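Notebook, two-arm bench, sock hanger task
16/11/2022

Continuing from Ferhat's page on the gripper fingers. Hanger is up on the wire hook, both arms powered, running the hanging sequence with the right arm holding the bar and the left arm doing the clips.

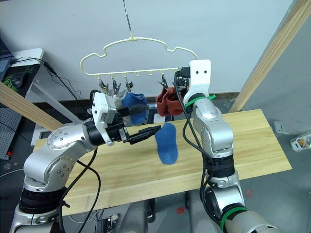 Main problem remains the swing. The hanger has one suspension point, so any sideways push at a clip turns the whole thing about the hook. With the right gripper closed on the end of the bar the rotation mostly goes away, but the bar can still tip up and down at the far end. Far end is where the left arm works. Stiffness there is poor and gets worse the further left the clip is.

Tried two grip positions on the right arm.

Position A, right at the end of the bar. Good clearance for the left gripper everywhere. Tip at the far clip is large enough that the sock cuff misses the clip jaws when the left arm pushes up.

Position B, moved inward by 16 mm. Less tip, but the right gripper housing now blocks the approach to the last clip on that side. Planner finds a path only with the wrist rolled over, and the roll pulls the cable tight. Stopped that run by hand.

Went back to A and slowed the final approach instead. Speed override on the last segment cut to half. Tip is smaller. Did not measure it, no dial gauge here tonight (Songül has it at Altıntaş until next week).

Clips. The springs are stiffer than I assumed from the drawing. Finger force was set for the old plastic pegs and the metal ones open only part way. Raised the current limit on the left gripper one step. Opens fully now. Motor case gets warm after a long session, still comfortable to touch. Watch this. If it climbs, drop the limit and put a longer lever on the clip.

Sock grasp. The parallel fingers hold the cuff well if they take both layers. If they take one layer the sock hangs open and twists about the grasp point, and the cuff is then at the wrong angle to the clip. Ekrem's idea was to pull the cuff lightly across the board edge before lifting, to flatten it. Added this as a separate move, parked under the name cuff_wipe. It helps with the thin socks. No clear effect on the thick ones. Needs a proper comparison, same sock, same start pose.

Color threshold on the segmentation is fine for the blue and the rust-red. White against a white wall is bad, as expected. The mask breaks up near the toe and the centroid jumps. Options:
- dark cloth pinned to the wall behind the hanger
- use depth only for the white ones
- leave white socks out until the rest works
Going with the cloth first, cheapest to try. Wing-sze has a length of black felt left over from the Bidden enclosure.

Cable on the left wrist. The loop is long enough for the full reach but it drops low when the elbow folds, and on one return move it dragged over the board. Nothing caught. Want a clip or a hook-and-loop strap on the forearm segment so that the slack stays near the elbow. Check wrist roll over the full range before fixing it down. The last time we tied it too short and pulled the connector half out, which cost an evening.

Board. Still only held by the two clamps. It crept toward the right arm during the session, enough that the taught pick pose was off at the end. Pencil line drawn along the long edge for reference. Permanent fix is two screws from below into the frame. Ataberk to confirm we may drill the beam, as it belongs to the shared shop and the Plotetti people use it as well.

Log file from tonight has 158 attempts in it, including aborted ones. The first part was recorded at position B and should not be mixed in with the rest. I have put a comment line at the change but the position is not stored as a field. It should be. Adding grip_offset to the header before the next session.

Also noticed: the timestamp of the left gripper state lags the arm state by around 2 frames. Visible when plotting finger opening against wrist height, the release appears to happen after the arm has started down. Either the Parneck driver buffers it or our logger polls it late. Suspect the logger. Ferhat wrote that part, ask him before touching it.

To do
Felt behind hanger (Wing-sze)
Strap for left cable, test roll range first
grip_offset in log header
Gauge back from Songül, measure tip at far clip for position A
Drill permission (Ataberk)
cuff_wipe on and off, thin and thick socks separately
Logger timing, with Ferhat

Left the right arm at home pose, brakes on, supply off at the wall. Current limit is still at the raised value, so put it back before running anything with the old plastic pegs.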